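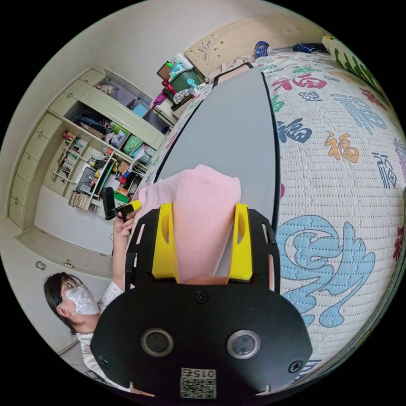

Hand-held gripper 015 holding a pink cloth at the edge of a grey board.

Home recording rules: common questions

Which homes do these rules cover?
Every home on the Mernness and Pilledum rounds. The Osent flats have their own sheet.

How long is a session?
No more than 20 minutes of cloth work, then a break. Two sessions a day is the limit for one operator.

Do I need to write down the gripper number?
Yes. Copy it from the white label into the log before you start. If the label is scratched or peeling, ask Nassar for a new one and leave the tool alone until it comes.

Can I work on a bed?
Yes, with a board under the cloth. Check that the board doesn't rock when you press on one end.

Do I have to tidy the room first?
No. Leave shelves and bedside things as they are. Put away letters, bank cards and family photos.

Can someone else be in view?
Only if they have signed the consent form. A face mask does not replace the form.

What if I drop the cloth?
Keep going and note it. Do not delete the take.

How long do I have to send in the log?
14 days. Logs for August may be sent up to 23 days after the session.

Last updated April 11, 2026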